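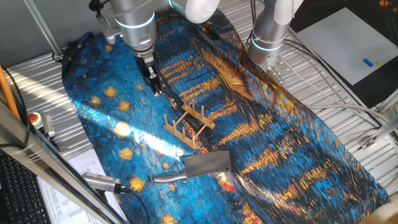
Starry Night Over the Rhône on the work table, wrinkles and all, with the wooden dish rack in the middle.

I've been hooked on printed art cloths ever since my friend Mali Owen gave me one in January, and the question I get most is how to get the creases out without wrecking the picture. It's easy, just a bit slow!

First, take everything off the cloth, dish rack included. Check the care label before you do anything else (mine had gone missing, so I tested a corner).

Wash it cold, inside out if it's a cover, with a small squirt of mild detergent. Dark blues like these can bleed, so I run mine alone the first 2 times. Skip the dryer and hang it over a rail, out of direct sun – strong light will fade a print in the end.

Iron it while it's still a little damp, printed side down, on low. Start in the middle and work out toward the edges. If you push the iron sideways the fabric bunches up, so press, lift and move along.

Let it cool flat before it goes back on the table. Then pull the corners one at a time, going around twice, and smooth the long sides with your palms. Put the rack back once you like how the stars are sitting.

Between washes I roll mine around a cardboard tube. Folding brings all those creases right back.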